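How I Pair, Fold and Put Away the Thick Winter Socks

I put this off every single year, and then it gets to be the middle of summer and the fuzzy socks are still mixed in with everything else. So I finally gave them one whole afternoon, and since Ross Cruickshank keeps asking me how I keep mine from getting stretched out, I'm writing down the whole routine. It's easy! It's mostly laying things out flat and being a little bit stubborn.

First, get everything in one spot. I used to do this on my lap in front of the TV and I'd lose one down the side of the couch every time. Now I dump the lot on a quilt. Mine is a patchwork one, which sounds like a terrible choice for sorting colorful socks (and okay, I have lost a small one against it), but it's soft, it doesn't slide around and you can gather up the corners and carry the whole mess away if somebody rings the doorbell.

Next, shake each sock out. Give it one good snap, then turn it right side out and run your hand down inside to the toe. Knitted socks love to hang on to bits of lint and the odd dry leaf, and you don't want to store that for months. Any sock that feels even slightly damp goes back on the rack. I mean it, I packed a damp pair once and the smell got into all the others.

Now the pairing. With plain socks you can go pretty fast, but with patterned knits I slow down and match them band by band, starting at the cuff. My cousin Lev Mykhailiuk gave me some striped ones from a little shop in Clisstead, and two of the pairs are so close that I mixed them up for an entire winter without noticing. Check the cuff color, then the order of the stripes, then any little shapes in the pattern.

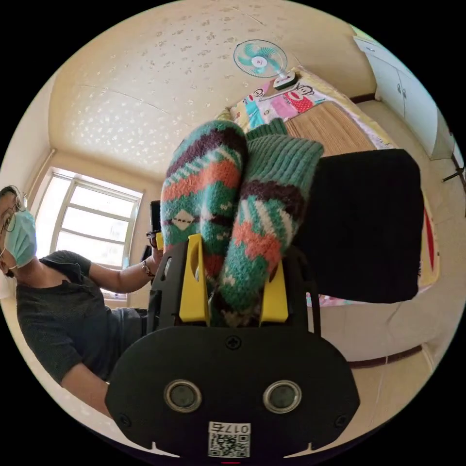

Once you have a match, lay one sock on top of the other with the heels facing the same way. Smooth them from the toe up. Don't pull! If a cuff has rolled over, leave it alone for now, you can flip it when you fold.

About folding. I do not ball my thick socks. I know, everyone's mom did it, mine too, and for thin cotton ones I still do. But when you turn one chunky cuff over a whole pair, that cuff stays stretched until you want to wear it, and after a season it slides down your ankle. What I do:

1. Lay the pair flat, toes to the left (or the right, if you're a lefty).
2. Fold the toes up to just past the heel.
3. Fold the cuffs down over the toes.
4. Press it gently with your palm so the air comes out.

You get a squashy little packet that stands up on its own in a box if its neighbors are snug. The really fuzzy ones want to spring open, so I tuck the toes inside the top cuff, only about an inch.

Singles get their own pile. I give them until the end of July - then they turn into dusting mitts. Yurii Hrynyshyn, who lives upstairs from me, puts his over his hands and does all his window blinds in one go, and I've copied him ever since.

If you find a thin spot at the heel, fix it before you pack. I keep a card of Culleo darning wool just for this. It's never quite the right color and I've stopped caring, the heel is in my boot anyway.

Before the packets go in, I clear the quilt of everything that isn't a sock, fold up whatever clothes have drifted onto it and move them to one side. That gives me room to line up the packets by thickness, thickest first. Those go at the bottom.
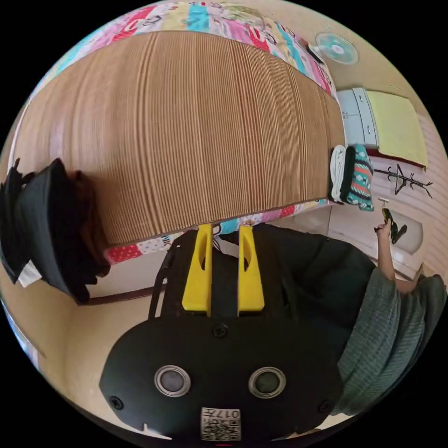 The patchwork quilt, with the folded fabric at the right end of the brown ribbed surface.

I like a box with a bit of air to it, and I put a cedar block in one corner. Sand the block lightly if it has lost its smell (80 grit is what I had in the drawer and it worked fine, 100 would be gentler). Don't stuff the box full. If you have to lean on the lid, take two pairs out.

Last thing, label it, on the short end, where you'll see it on the shelf. Mine says THICK SOCKS in marker and the box lives above the coats until it gets cold again.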